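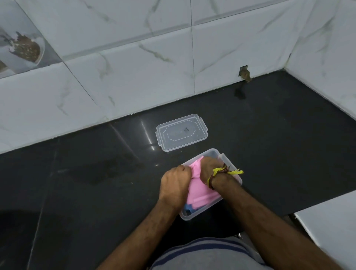

Packing trial, pink item into the clear box, two hands.

Monday, January 27, 2025

Furkeo capture kit, loan unit from Clastley. Evaluation day 2.

Goal for the day was to get enough packing clips to judge whether the kit is worth buying for the two-arm work, or whether we stay with teleop only. Clastley sells it as a set: head camera, recorder, charger, and a year of their Meritz labeling service. The trial lets us upload 200 clips to Meritz at no charge. After that it's billed per clip and they haven't sent me the price sheet yet. Asked again this morning.

Setup took longer than the booklet says. The strap slips if you tighten the back before the sides. Do the sides first. The recorder won't start a session until the clock is set, and it loses the clock when the battery is pulled. I lost the first take that way.

Battery: 65 minutes from full to shutdown, recording the whole time. No warning tone that I noticed. The status light changes color near the end but you can't see it when the thing is on your head.

Task list was soft goods and clear boxes, same as the arm will get. Gloves, cloths, boxes with lids. Clear plastic on a dark polished surface is about the worst thing we could give a depth estimate, so I wanted plenty of it. Labels we asked for: left hand contact, right hand contact, object, start and end of each move.

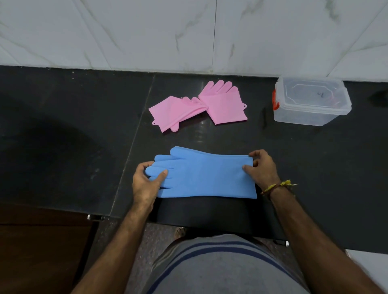

Vichien Phetsri thinks we are asking for the wrong labels. His point was that contact start and end are fine for a rigid part, but with gloves and cloths the hand is touching the thing nearly the whole time, so the segments come back long and don't tell the policy much. He would drop the contact labels and pay for grasp type and "flatten / fold / press" instead. He also wants to know if Meritz can handle a hand that is partly under the fabric, or if they just guess.

Fair. I looked through the first batch that came back and the contact segments are long. In a few of them one segment covers the whole clip. The object names are also uneven: the same glove is "glove" in one file and "cloth" in the next. I've sent Clastley the file numbers and asked if the label set can be changed in the middle of a trial. If it can, the rest of the batch goes in with Vichien's list.

Other things checked:

Sync between camera and the recorder's motion log. Offset is 200 ms and it doesn't drift over a session. Fixed offset, so we can subtract it in the loader. Support says a firmware fix is due in March.

Export. 317 files off the recorder, all opened. Folder names are session start times and nothing else, so write the task down on paper as you go or you'll be sorting by eye later.

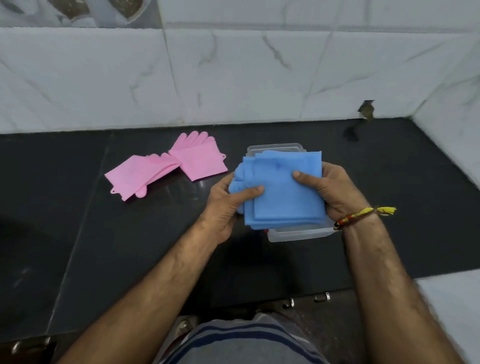
Lids are their own problem with the naming. The recorder has one button for a marker and it doesn't say what the marker was for, so "box open," "lid on" and "dropped it, start over" all look the same in the log. Cao's loader reads the markers as plain timestamps. For tomorrow: single press for start of a clip, double press for a bad take, no other use.

Comfort is OK. The strap leaves a line. Looking down at a low work surface pulls the unit forward, and I caught myself holding my head still to keep my hands in view. Might show up in the data as less head motion than normal. Compare against the bench clips.

Leaning yes on the hardware, undecided on Meritz until the relabeled batch comes back.

To do: price sheet, second battery, shorter cable for the recorder, ask about the strap.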